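The Salt Ledger, a new historical novel, comes out in December
By Samina Bangash
For immediate release
108 shares | 2 comments

Well, it's finished! My second novel, The Salt Ledger, comes out this December from Rizvi Press, and I get to write my own press release, so please forgive the exclamation marks.

The story opens in Mornthorpe, a fishing town that has lost most of its boats in one bad winter. Hester Zukel keeps the accounts for the salt merchants (she's quick with numbers and a very good liar), and one morning she finds a debt of 2,569 crowns written in her dead father's hand – dated a month after his funeral.

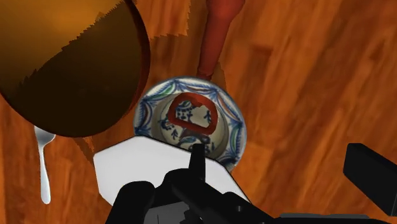
So off she goes to Gredness, across the marshes, with a stolen horse and a priest she can't stand. There's smuggling, a trial, and a ghost who may or may not be a ghost. I cut 200 pages from the first draft and I still miss the chapter with the eel sellers.

The Salt Ledger will be sold in paperback and as an e-book. Review copies are ready now, and I'm happy to visit book clubs or chat on the phone – just write to me through Rizvi Press.

Comments

marshreader: Please tell me the priest makes it to the end. I get attached.

Dolly P.: Read the first one in two nights. Bring back the eel sellers!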